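Stop Hiding the Shared Stuff

Quick one, writing this between the second load of laundry and dinner, so forgive the mess.

Our building on Pranberg Street is arguing about storage again. Four floors, one shared room on the ground level, and every couple of years somebody proposes locks. Locks on the tool shelf, locks on the folding tables, a sign-out sheet. This time it's Radu Ursu from the third floor, who is a perfectly nice man and who lost a drill. Well, the building lost a drill. $179 it cost us, and yes, I chipped in too, and yes, I was annoyed.

But locks? No.

My case is simple. A thing people share has to be easy to get at or it stops being shared. It becomes the property of whoever holds the key. I've lived in three buildings now and watched this happen in two of them. In the Saraç building, before I moved here, there was a really good steam cleaner. Bought new, everyone paid. Then a padlock went on, and the key lived with one family on the top floor. Lovely people. They worked nights. I used that steam cleaner once in five years. Once!

Same with the library of board games at my kid's old after-school place. Kids had to ask. Shy kids didn't ask. The loud ones got the good games and the rest drew on the backs of worksheets till pickup.

People will say, fine, but things go missing. Sure they do. Put a number on it though. Ayten Demirtaş keeps the building accounts and I had her look up what we've replaced since she took over. The drill, a ladder, an extension cord, a bag of picnic stuff that probably went out with the trash. $389 all in, drill included. The quote for the locking system, the one with the little fobs from Doten, was 3,000 dollars. And that's before somebody loses a fob, which will be me.

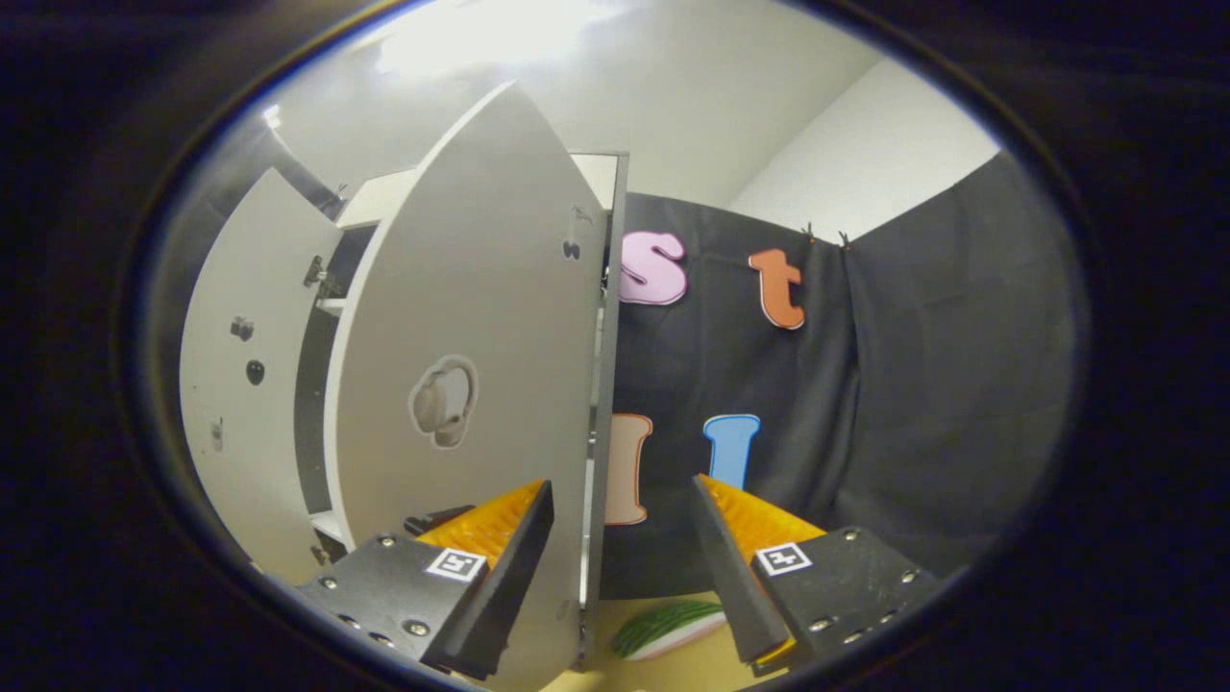 And money isn't even the main thing for me. What bugs me is what a lock says every time you walk past it. We don't trust you, go ask. Compare that with a plain cabinet, white doors standing wide open, a round cutout in the door to grab and no more ceremony than that. You'd look in. You'd probably put something back in it that you'd been meaning to return since December. I did exactly that with the good snow shovel, and I only remembered because I could see the spot where it belonged.

Visibility does half the work. Berkay Baysal disagrees with me here, he says visible stuff is tempting stuff, and he ran a hardware counter for years so okay, he knows something about it. But a store is full of strangers. Our hallway is not. I know whose stroller that is. I know who borrows the hand truck and keeps it too long (hi, Inès). When something is gone in a place like that you can just knock. It's awkward for ten seconds and then usually you get your hand truck back, plus a piece of cake if you time it right.

I'll give Radu this much. Labels would help. Paint a stripe on everything, bright and ugly, so nobody's mixing up their own hammer with ours. And one cabinet for the dangerous things, the drain chemicals and such, up high and locked, because there are toddlers on the second floor and I'm not an idiot. That one I would pay for tommorow.

Also a list, on paper, on the wall. Not a sign-out sheet, those die in a week. Just a list of what we own. Half the building has no idea there's a carpet cleaner. I found out from a guest!! Ekkachai Thongsuk was visiting his sister and asked me how it worked, and I said how does what work.

Anyway. Vote is next month. I know the fob people have the momentum, they have a brochure and I have this. But if you're undecided, try something for me first. Go borrow the carpet cleaner. Takes two minutes, no key, no form. Do one room. Then put it back and think about wether you'd have bothered if you'd had to text someone and wait.

Buzzer's going on the dryer. Vote no on the locks.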